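Tissue pack

A tissue pack is a small bundle of folded paper tissues sold in a wrapper or a light box, meant to be carried, kept in a drawer or set out on a table. It differs from the flat household tissue box mostly in size. The wrapper is usually thin plastic film with a slit or a resealable flap, and the tissues inside are folded so that they can be taken out one at a time. In homes, offices and small restaurants the pack is often given a dish or plate of its own, a habit covered in the section on table use below.

Forms

Makers sort tissue packs into three loose groups. The pocket pack holds 10 tissues folded several times into a thick, narrow stack. The soft pack is larger, holds tissues folded once or twice, and keeps its shape only as long as it is fairly full. The cube box is made of thin card and opens at the top. Soft packs and cube boxes are often sold in the same printed pattern, so a shelf of one brand can look uniform from a distance.

Color has little to do with the contents. Purple and lavender are common on scented and lotion-treated tissues, but plain tissues are sold in the same shades. A small round logo on one face is a frequent feature of the printing and leaves the rest of the pack for a pattern.

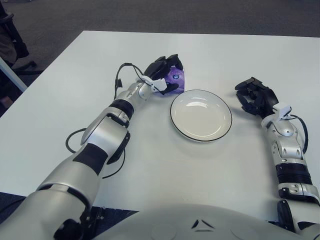
History

Disposable paper tissues were first sold in flat cartons. Packs for the pocket came later, once folding machines could make a stack small enough to close in film. In the town of Rermont, the Juntunen paper works began wrapping offcuts from its napkin line in plain film and selling them at the factory gate. The product had no name at first and was listed in the works ledger only as "small fold." A later entry for April records 3,481 packs sold in the month, after which the line was given its own machine.

Zitar, a competing firm, brought out a soft pack with a side logo and a top slit. Its Pluvus line added a cube box in matching colors. Both shapes were copied by smaller makers, and the names "softie" and "cube" are still used for them by shopkeepers in the area.

Table use

A soft pack set directly on a table tends to slide when a tissue is pulled from it, and it picks up crumbs and water from the surface. Putting it on a plate deals with both problems. The plate is usually shallow, with a slight lip that stops the pack from moving. A white plate with a thin dark rim is a common choice, as it suits most table settings and can be washed with the rest of the dishes.

The pack does not need to fit inside the rim. It is often laid at an angle, and part of the plate stays clear for a used tea bag, a spoon or a folded napkin. 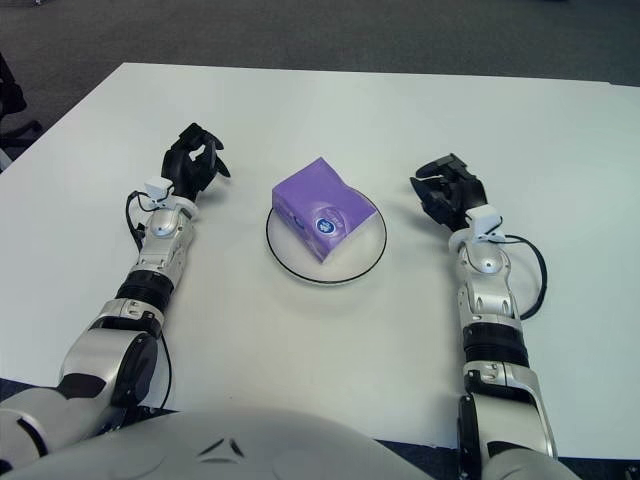 Teemu Suominen objects to the practice in his handbook on table service, writing that a plate set out for tissues "will be taken for a plate set out for food," and that guests will move the pack to the table anyway. He recommends a low tray. Other writers on the subject see no difficulty as long as the plate is smaller than the dinner plates in use.

Cube boxes are more stable and are usually stood beside or behind a plate. Their flat base keeps them upright, and the top opening can be reached from any side. On a narrow table the box may be set close against the rim to save space.

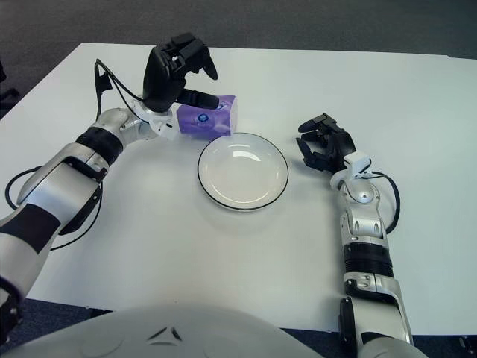 Tissues in purple packaging next to a shallow plate with a black rim.

Materials and wear

The film on a soft pack is thin and creases easily. Creases along the top and sides do not mean that the pack has been opened or damaged — film wrinkles in shipping and again each time the pack is squeezed. As tissues are used up, the pack flattens and the printing on it becomes harder to read. Small lettering is affected first, while a solid round logo can usually still be made out on a nearly empty pack.

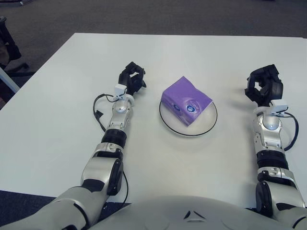
Card boxes wear differently. The corners soften and the opening may tear, but the sides stay flat until the box is thrown away. Film and card are collected separately in most places, and boxes with a plastic lining at the opening need to have it removed first.

Storage

Unopened packs keep for years in a dry cupboard. Damp is the main cause of spoilage, and scented packs lose their scent over time even when sealed. Shops receive soft packs in cartons of 324, and larger households sometimes buy sleeves of 21. Packs should not be stored under heavy items, as pressed tissues stick together and come out in clumps.

See also

Facial tissue
Paper napkin
Side plate
Table setting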